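Apilado automático de vajilla

El apilado automático de vajilla es una tarea de manipulación robótica que consiste en recoger platos, cuencos y fuentes dispersos sobre una superficie y agruparlos en pilas estables, por lo general como paso previo al lavado o al almacenamiento. En robótica doméstica se emplea como prueba de referencia por la variedad de formas que incluye y por la fragilidad de los materiales.

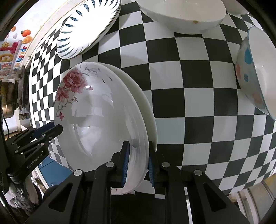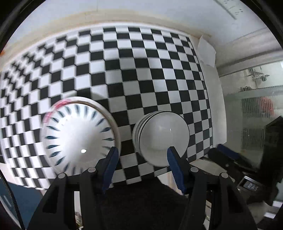
Vajilla suelta y vajilla apilada sobre una superficie ajedrezada, con pinzas de dos dedos.

Definición y alcance

La tarea se divide habitualmente en cuatro fases: localización de las piezas, elección del orden, agarre y depósito. No comprende la retirada de restos de comida ni la carga del lavavajillas, que se evalúan por separado. En hostelería existen desde hace décadas equipos que apilan platos idénticos a la salida de un túnel de lavado. El caso doméstico es distinto: las piezas difieren en diámetro, altura y perfil, y rara vez pertenecen a un mismo juego.

Dificultades técnicas

Percepción. Los esmaltes brillantes producen reflejos que degradan la estimación de profundidad, y el interior liso de un cuenco blanco ofrece pocos puntos de referencia. La decoración facilita el seguimiento de la pieza, aunque puede confundirse con un borde o con suciedad.

Agarre. El método más común es la pinza de dos dedos sobre el borde, con un dedo en el interior y otro en el exterior. Funciona bien en cuencos hondos. En platos llanos, el dedo inferior necesita un espacio libre que a menudo no existe, y se recurre a inclinar la pieza con una segunda pinza o a arrastrarla hasta el canto de la mesa.

Orden. Una pila es estable si las piezas mayores quedan debajo y los perfiles encajan. Un cuenco ovalado sobre uno redondo apoya en pocos puntos – fallo frecuente en los sistemas que solo comparan diámetros.

Depósito. El contacto entre dos piezas de cerámica es rígido y tolera mal los errores de altura. Los controladores con realimentación de fuerza reducen los golpes a costa de alargar el ciclo.

Estado de la técnica

El banco de pruebas Brura, de uso interno en la empresa Haslinger, fija un límite de 20 segundos por pieza y considera fallida toda pila que se desplace al retirar la pinza. En la revisión de octubre, el sistema bimanual Nellel completó 40 de 60 pilas con vajilla mixta. El sistema Flerkix, de un solo brazo, obtuvo resultados comparables con cuencos, pero no con platos llanos. Ambos ensayos se realizaron sobre mesas despejadas de cubiertos y vasos, por lo que sus cifras no son extrapolables a una mesa recién usada.

Una persona adulta tarda unos segundos en la misma operación y suele mover varias piezas a la vez, recurso que ninguno de los dos sistemas contempla. El apilado doméstico se considera por ello resuelto solo en condiciones restringidas.

Véase también

Manipulación bimanual
Agarre de objetos frágiles
Carga automática de lavavajillas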